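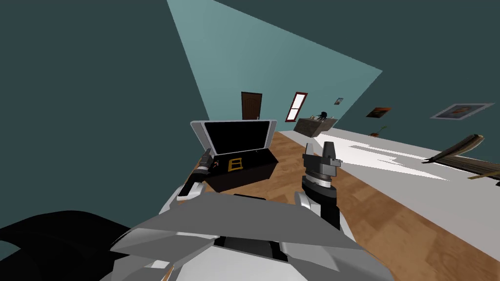
Teal walls, timber floor, big white rug.

My Blog > Home and Family > Moving House
30/11/2018
Posted by Estrella Arellano

Well, the boxes are nearly all flattened, and I've finally got a cup of tea and a quiet half hour to tell you about the colour business. When we started talking about paint back in October I was dead set on white, because white is safe and Mum always had white. Then my dear friend Gintarė came over with a fan of 15 swatches and we sat on the back step until the mozzies drove us in (lovely evening, terrible for decisions!).

I've always had a soft spot for teal. My nan's bathroom was that colour, right down to the soap dish, and I can still smell the talc. So teal went on the list, along with a grey I've since gone right off, and we lived with test patches for three weeks while everyone who visited gave us their opinion. 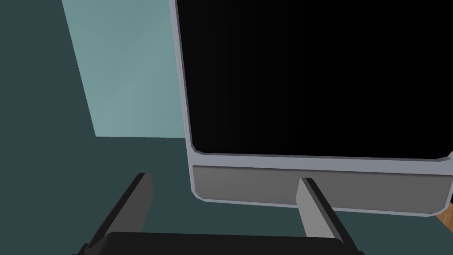 Glossy black with a silver-grey surround.

The kitchen is another argument altogether. I'd like a warm cream in there, my husband wants green, and the kids have voted for purple, bless them. We've agreed to leave it until after Christmas, when it'll be too hot to paint anyway and we can all go to the beach instead.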